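Why does your jumper keep you warm?

Put on a woolly jumper and in a minute or two you feel toasty. So the jumper must be hot, right? Nope! Leave it on a chair and it's no warmer than the chair. The heat comes from YOU.

Your body is like a little heater that never switches off. It makes heat from the food you eat, and that heat is always trying to escape into the cooler air.

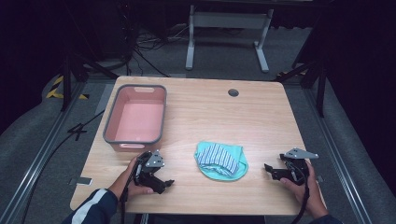
A pink basket on a wooden table

Now for the really clever bit. Look closely at wool and you'll see it is full of tiny gaps, and every gap holds air. Heat is very slow at getting through still air, so it stays close to your skin. Hooray for air!

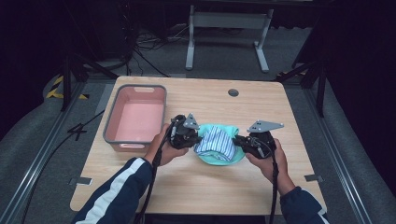

Reading time: 2 minutes

That's why two thin tops can be warmer than one thick one. There's an extra layer of air trapped between them!

Try it yourself
Fill two jars with warm water from the tap (ask a grown-up to help). Wrap one in a thick sock and leave the other bare. Wait 30 minutes, then dip a finger in each. Which one is warmer? Try again with a tea towel, or a sock that's soaking wet. Brrr!

Word to know
Insulator: something that heat finds it hard to get through.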